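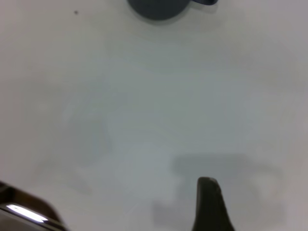 The mug at the Dernside coffee table, as the gripper sees it.

I have wanted to visit Dernside ever since a neighbor mentioned that the lab there opens its doors once a year and lets ordinary people wander through. I run the kitchen at a small guesthouse with 8 rooms, I make an awful lot of coffee before the sun is up, and I will admit I went with one very selfish question in mind. Could a machine do any of it for me yet?

The drive was 131 miles, most of it in rain, and I got there with damp shoes and a bag of cinnamon rolls that I ended up sharing with the people in line. There were 242 of us signed in by lunchtime according to the board by the door, so it was a squeeze, but a cheerful one, and everyone was very patient with my questions (I had plenty, and I had written them down on the back of a grocery receipt).

Our guide was Princess Lumanlan, who has worked on the household side of the lab since it was two rooms over a print shop. She took us first past the towel folding, where a pair of arms was working on a washcloth with the kind of care my grandmother saved for christening gowns, and then to the station I had come for. The job is coffee beans, a spoon and a mug. That's all of it! I scoop beans half asleep every day of my life, and I stood there holding my breath like I was watching somebody walk a tightrope.

What makes it hard, Princess told us, is everything you and I never think about. A spoon has to be held firmly enough that it won't twist when it pushes into the beans, and then it has to be kept level on the way over. Clear glass is a trial for cameras too, as the rim is hardly there to look at, and I thought of all the glass doors I have walked into and felt a good deal of sympathy.
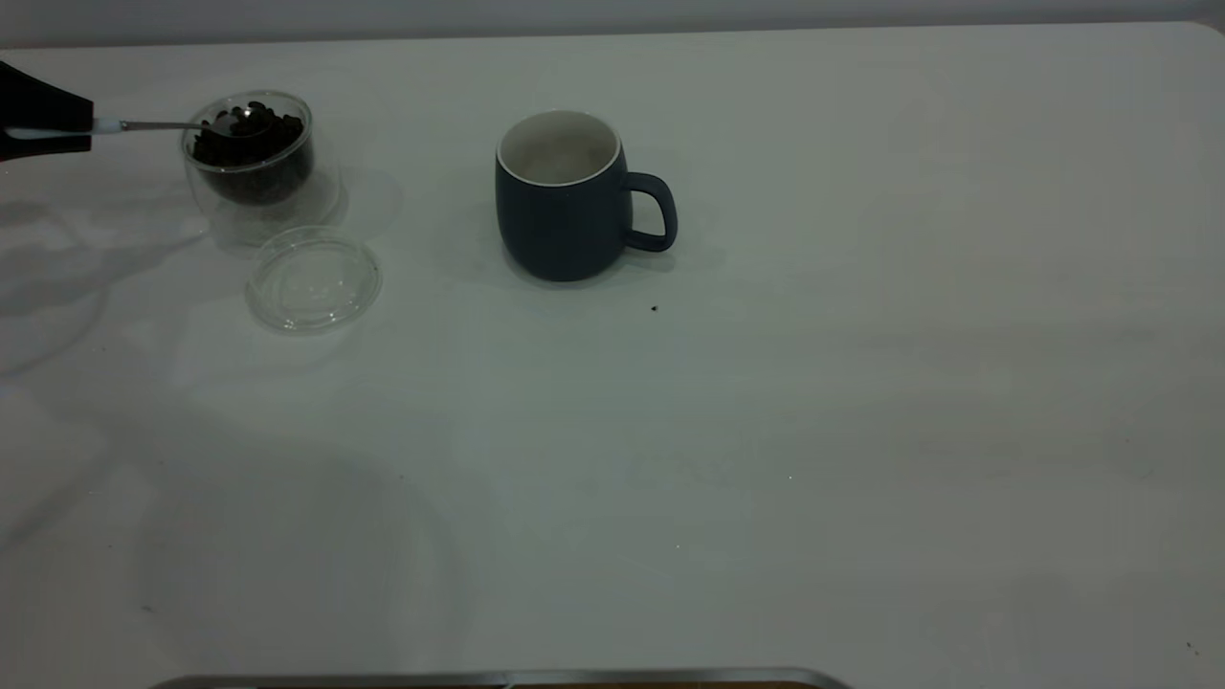 What the shop people are doing

Across the hall were the visitors from Fandness, who are more interested in stockrooms than kitchens. Their demonstration was called Hanance, and it sorts small parts into trays. I didn't expect to care, but I stayed the better part of an hour. Their feeling is that shops will get there before homes do, as a stockroom can be laid out to suit the machine, and no one's toddler is going to leave a sock in it. A man behind me asked what one would cost him for his hardware store and got a long, kind answer with no price in it.

I went back to the coffee table twice more. The second time I got talking with a retired school cook, and we agreed that the scooping would not save either of us very much. What we would both hand over tomorrow is the wiping down and the big pans. Princess wrote that on her pad, and she said pans come up every single year.

So, am I getting a helper for my kitchen? Not this winter. At the pace I saw, my early guests would be on the road before their cups were filled. Still, I came home more hopeful than I left, and I have been noticing my own hands ever since, the way they tip a spoon without asking me.

If you want to go, wear flat shoes, bring a sandwich (the line at the snack cart was a long one) and start at the far end of the building, where it is quieter.

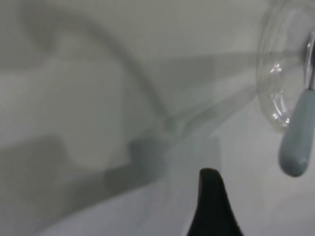
Arboleda, 26th February

A short addition, now that I'm home and the shoes have dried. Several of you wrote to ask whether children can come along. They can, and there were lots of them, mostly pressed up against the rail at the towel station. Princess also sent me a nice note to say the lab will hold a smaller evening visit in November, and that they would like to hear from people who cook or clean for a living about which chores they should try next. I have already sent in my list. It has the big pans at the top, then the oven racks, and then the drawer where all the lids go.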